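Pre-Use Inspection Checklist, Company Pool Cars
Brerkstead depot, passenger vehicles
Inspected by: Miroslava Zinchenko
Reviewed by: Holger Tangen
Date: February 26, 2020

Mark each item OK, DEFECT or N/A. A DEFECT in sections 1 to 3 takes the car off the board until it is signed back in. Comments go under the section they belong to, with initials.

1. Tires and wheels
1.1 Tread depth, all positions – OK
1.2 Sidewalls free of cuts and bulges – OK
1.3 Cold pressure against door plate – DEFECT, left rear low
1.4 Wheel bolts seated, no rust trails – OK
1.5 Spare or repair kit present – OK
Comment (MZ): Left rear brought up to plate value and rechecked after 40 minutes with no loss. Valve core replaced anyway. Recheck at next fill.

2. Brakes
2.1 Pedal travel and feel – OK
2.2 Parking brake holds on the yard ramp – OK
2.3 Fluid level between marks – OK
2.4 Warning lamp goes out after start – OK
2.5 Low-speed straight stop, no pull – OK
Comment (MZ): Light squeal on first application, gone by the second. Pads measured at the May service and not due. The log shows around 600 miles since the last entry, which agrees with the fuel cards.

3. Windshield, wipers and visibility
3.1 Glass free of chips in the wiper sweep – OK
3.2 Inside surface clean – DEFECT
3.3 Washer jets aimed, fluid topped up – OK
3.4 Blades clear without streaks – OK
3.5 Sun visors hold position – OK
3.6 Mirrors secure and adjustable – OK
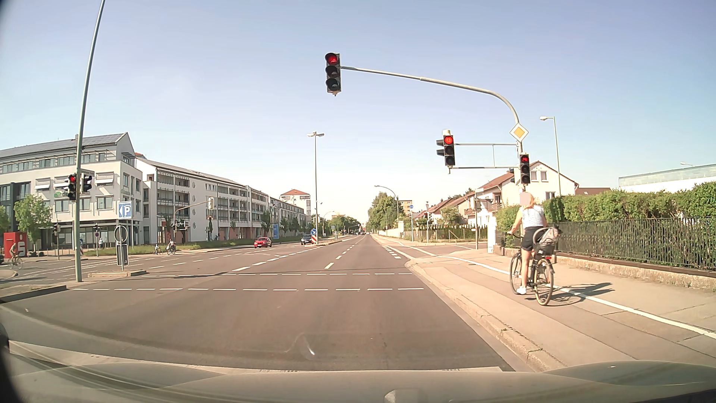
Item 3.2 is the one most often passed by mistake. Film on the inside of the glass hardly shows in the bay and should be checked outdoors, seated, with the sun in front. Reflections of the dashboard or hood are a separate matter and are not marked as film. Check sight lines at the same time: at a stop line partly hidden by the hood, with the red lamp hanging out over the road on a mast arm and a cyclist on the right, the driver needs clean glass from the top edge down to the corners. Seat height is set before the check, and the visor is folded up. Clean with plain glass cleaner and a dry second cloth. Do not use the silicone wipes from the Tovis kit, which leave a haze.
Comment (LL): Glass cleaned and passed on second look. Wipes removed from the glove box. – Leonardo Leone

4. Lights and signals
4.1 Low and high beam – OK
4.2 Turn signals and hazards, front, side and rear – OK
4.3 Brake lights, all lamps – OK
4.4 Reversing light – OK
4.5 Rear reflectors clean and intact – OK
4.6 Plate lamp – DEFECT, replaced
Comment (MZ): Item 4.3 was done with a second person standing behind the car. Using the bay wall as a mirror is not accepted for this item.

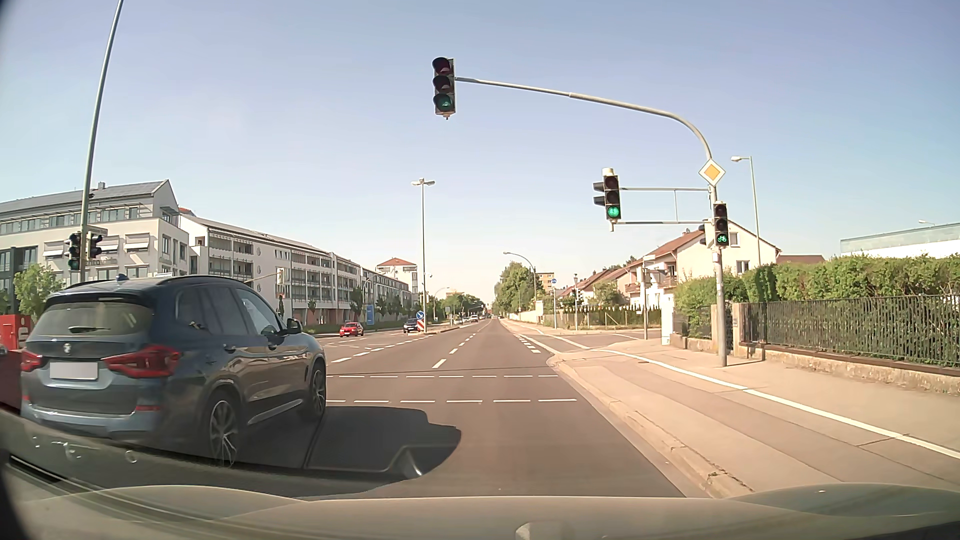
Rear of a BMW SUV in the adjacent lane. Taillights flank the tailgate; the reflector is low on the bumper.

5. Cabin and load area
5.1 Seat belts latch and retract – OK
5.2 Head restraints fitted – OK
5.3 Loose items secured – DEFECT
5.4 Warning triangle and vest in reach – OK
5.5 First aid kit in date – OK
Comment (MZ): Sample case from the Lie run was lying unstrapped in the load area. Strap issued from stores. Åsmund Sandberg informed.

6. Papers
6.1 Registration and insurance card – OK
6.2 Accident report form, 2 copies – one missing, replaced
6.3 Plovley fuel card in sleeve – OK

Result: released for use.
Open items: 1.3, pressure recheck. Owner: Gudrun Westerberg.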